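Unit 6 handout: Buying a bench kit (the Numura two-arm package)
Jun 24, 2019

Last week we did grippers on paper, so this week I want to talk about shopping. I know, I know, it's a robotics class. But most of you will end up somewhere that buys its arms from a catalog, and reading a quote is a skill like any other!

Our case is the Numura bench package, sold through Sembridge. You get two arms, two parallel grippers, the cables and a year of phone support. The quote I was sent has 14 line items, and please go through all of them before class (the PDF is in the course folder). The grippers are listed separately at 854 dollars each, and the support plan renews at 1397 a year, which made me sit up a bit. Circle anything you'd ask the seller to explain.

For the lab part we're using the starter task from the kit's manual: put a pen or a marker into a paper cup. It sounds like nothing, and then you try it. A marker lying flat gives the fingers very little height to work with, and an empty cup tips over if you so much as brush the rim. I love this task because you need no special parts and you can set it up again in seconds.

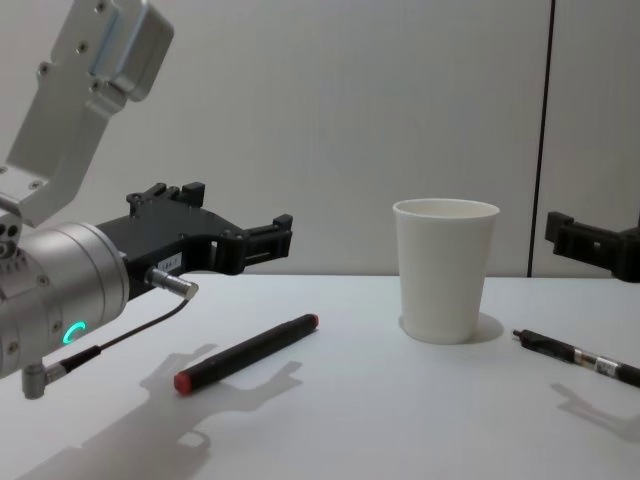

Khurana wrote back on the class board that the task is fine but the price isn't, and that a single arm from Vodent would do the same cup job for a lot less money. Fair point, and I'd like you to argue it out. One arm can certainly drop a marker in a cup. What I'd want the second one for is holding the cup still, or passing a pen across when it's lying on the wrong side of the table. Is that worth paying double? Depends on what you'll do in month three, I think.

A few things to look for while you work:

Finger opening. Write down the widest and narrowest setting you used.
Cable routing. Turn the wrist slowly all the way both directions and watch for pulling.
Reach. Find the spot on the table where both arms can get to the same object.

Do nearly 20 tries per pair and log the misses too, please, with a word or two on what went wrong. Bring the log and your marked-up quote to the first session in July.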